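Learn > Kids' Corner > How Things Get There

Last updated: June

How does a parcel find your house?

I've been fascinated by parcels since I was small enough to fit inside one (I tried, and I got stuck, and my brother had to tip me out). So when I got to spend a morning following a box from start to finish, I said yes before anyone had finished asking!

My box had a pair of roller skates in it. It was going from a shop in Plutthorpe to a girl in Nestley, 252 miles away. If you drove that far without stopping you'd be very hungry when you got there. The box did it overnight.

First, the label

The most important part of a parcel is the sticker on top. It has the address, which you can read, and a barcode, which you can't (unless you are a machine). A barcode is a row of black stripes, some fat and some thin. When a scanner shines its light across them, it reads the pattern of dark and light as a number. That number belongs to one parcel, and every time the box gets scanned, the computer writes down where it was and what time it was.

So when a grown-up at your house says "it's out for delivery!", they're really reading a sort of diary that the box has been keeping all by itself. I love that.

Next, the first van

A driver picked up the skates at 4 in the afternoon, along with a pile of other boxes from the same street. This part is called collection. The driver doesn't take each box to its own town. Imagine if they did! One driver would be zooming off to Nestley with your skates, then all the way back, then off to somewhere else with a teapot. They'd never get home for supper.

What they do is take everything to one big building called a hub.

The hub (my favorite bit)

The hub for this part of the world is in Galier. Inside there are long moving belts, like the one at the grocery store checkout, only these go uphill and around corners. Boxes ride along on them, and a scanner looks down and reads each label as it goes past. Then, when a box reaches the right spot, a little arm or a tilting tray nudges it down a slide. The slide for Nestley was number 39. I stood at the bottom and waited, and down came the skates with a thump!
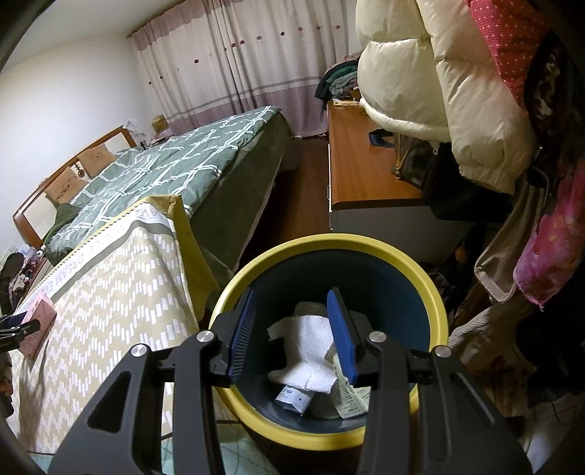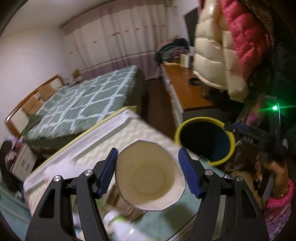 Crumpled tissue in a yellow-rimmed bin, then a white paper cup held over a quilted bed cover.

At the bottom of the slide I met Vratislav Paulík, who has been loading trucks for years and is very, very good at it. He told me it's a lot like stacking blocks. Heavy boxes go on the floor and light ones go on top, and you try not to leave gaps, so that nothing can slide about when the truck brakes. He let me have a go with some empty boxes. My wall fell over. His didn't.

I asked him what the strangest thing he'd ever loaded was and he said a canoe. It had its own label and everything.

A long ride in the dark

Big trucks often travel at night, when there are fewer cars on the road. Mine left at 10 and went to another hub, at Stubbs, where everything got scanned and sorted all over again. Why sort it twice? Well, the first hub only needs to know which part of the country a box is going to. The second hub works out which town, and after that the boxes are split up again by street. It's a bit like finding a word in a dictionary: you find the first letter, then the second, and you keep getting closer.

The last mile

People who work with parcels call the final bit "the last mile," even when it's much longer than a mile. (I think they just like the sound of it.) It's the slowest part of the whole trip! The big truck carried loads of boxes to one place, but now each box has to go to a different door.

The van that took the skates had 50 stops to make. A computer had planned the route so the driver wouldn't keep crossing the same roads, and the boxes were loaded backward, with the last stop at the very back and the first stop right by the door. The skates were stop 2. Lucky girl.

Try it yourself

Next time a parcel comes to your house, ask if you can look at the label before it goes in the recycling. See if you can find the barcode, the sender's address and the weight. Some labels also have extra letters in big print, which help the people at the hub tell at a glance where the box should go.

Then get a map, find the town it came from, and draw a line with your finger to where you live. Mine went over two rivers and a mountain. I wonder what yours will cross?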